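Asunto: Re: [cineclub] Proyección de julio y copia de Gralora
Fecha: 20 oct 2021

Hola a todos:

Contesto por partes, que el mensaje anterior traía varias cosas mezcladas.

> Alguien sabe si la copia de Gralora que se pasó en julio es la
> restaurada? A mí me pareció más corta que la que vi en su día, y
> los subtítulos iban fatal en la segunda mitad. También pregunto
> si sigue en pie lo del ciclo de terror de serie B.

La copia de julio no era la restaurada. Es la de la distribuidora Kamel, que dura nueve minutos menos porque le falta casi toda la secuencia del balneario. La restaurada la tiene Finarard y piden 394 euros por pase, IVA aparte. Para una sala de 279 butacas que llenamos a medias no sale a cuenta, salvo que la compartamos con otro cineclub y se repartan los portes.

Lo de los subtítulos es otro asunto. El archivo estaba hecho para la versión larga y a partir del corte se va desfasando. Ya lo he ajustado a mano y lo he dejado en la carpeta común, junto al de Markora. Si alguien lo abre y ve tildes raras, que lo guarde en UTF-8 y listo. 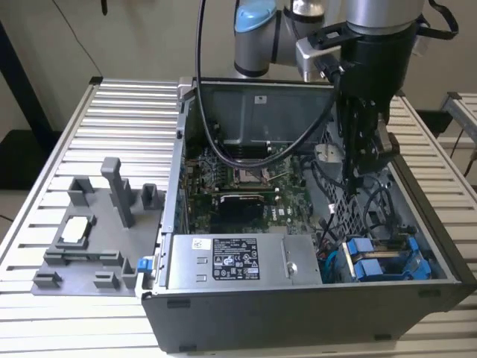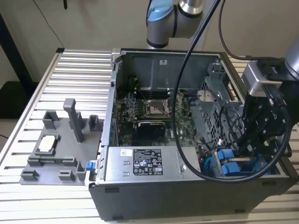

Sobre el ciclo de terror: sigue en pie, con cuatro títulos. Markora va fija para abrir. Es una película irregular, con un primer tercio lentísimo, pero el final en el faro merece verse en pantalla grande y casi nadie la ha visto fuera de un televisor. Para cerrar yo pondría Gralora otra vez, si conseguimos la copia buena. Los otros dos huecos están libres. Mandad propuestas a la lista y no a mi correo, por favor, que luego se me pierden.

El presupuesto que queda para derechos es de unos 800 euros. Con eso hay que pagar los cuatro pases, así que evitad proponer cosas de catálogos caros. Kamel nos mantiene la tarifa del año pasado si cerramos dos títulos con ellos a la vez.

Por último, la hoja de sala de la sesión anterior tenía mal el año de producción. Está corregida en la web. En el papel se queda como está.

Un saludo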